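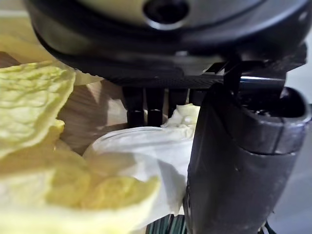 Fig. 1. Wrist camera view, finger against the bag, napa cabbage on the left.

Handout 4: looking after the produce cell (Jananach line)
Notes R. Marty, corrections to Tamunoemi please. Rev. 28 June 2021

Read before you touch the cell. Lab part is at the end, bring gloves.

1. What the wrist camera is for

Two jobs. Grasping, obviously. But for us in this course it's the maintenance view, because you get the underside of the base plate, the prongs and the inner face of the finger without taking anything apart. Open the live view first thing in the shift, before homing.

Look at Fig. 1 again. Four prongs under the plate, side by side, longest on the left, shortest on the right. Small piece of leaf tucked under the third and fourth, just over the rim of the bag. That's your typical spot to check. Leaf bits there get in the way of the short prongs, and you won't see them from the operator side.

Also the finger: smooth, a bit scuffed, seam across the middle. Scuffs ok. A seam that has opened is not ok, stop and tag it.

The slot near the top of the finger is open to the inside. Never spray into it. Never blow air into it either (see section 3).

2. Start of shift

- E-stop in, key out, key in YOUR pocket
- live view on, save one still to the cell folder
- prongs: compare lengths with the reference still from October. Shorter than reference = chipped, tell Folasade
- finger inner face: wipe, lint free cloth, water only
- cable at the lower part of the finger: should curve freely, no kink, not pinched when the wrist turns. Turn by hand, brakes released, two people
- key back, home, run the dry cycle 12 times with no produce
- log it

Don't skip the dry cycle. Last group did and we lost a afternoon to a zero offset that would have shown up by the third pass.

3. Cleaning

Cabbage is wet and it sheds. Bags are worse in a way, thin film sticks to a damp finger and the release check fails, then the arm sits there waiting and everybody thinks it is software. Dry the finger first, then call about software.

Plate: the lower face is ribbed and holds dirt. Soft brush, along the ribs. No scraper.
Prongs: brush, top to bottom, gaps between too. Tweezers for leaf pieces, plastic ones, kit is in the Wadier cabinet second shelf.
Finger: cloth. No solvent on the finger, none. The Gurkix cleaner is for the table only.
Air line: not on this cell. It pushes crumbs up into the slot.

Full clean every 300 cycles or at end of shift, whichever comes first. Counter is on the pendant, page two, reset it afterwords.

4. Changing a prong

Bello's order, keep to it:
a) wrist to service pose, E-stop, lock
b) tray under the hand
c) loosen, do not remove, all four
d) take out the one you're changing
e) new one in, check length against the gauge
f) tighten from the middle outward
g) dry cycle, then bag only, then bag with cabbage

Step c is the one people argue with. If you undo just one, the neighbors pull it sideways and the gap comes out uneven.

Prongs are not interchangeable! Each position has its own length. Spares are in Ogunleye box 64, marked 1 to 4 from the left as seen by the camera. From the camera. Not from where you stand.

5. Fault codes you will meet

1844 release not confirmed. Nearly always film on the finger. Dry, retry once, then look at the still.
Grip current high, no code: something between finger and prongs. Look under the short ones.
Image dark on one side: dirty lens cover. Cloth, then check the lamp.

6. Lab

Pairs. One full clean, one prong change (position 2), logged properly with stills before and after. Hadiza signs the sheet. No still, no signature.

Unfinished sheets go in the tray by the door.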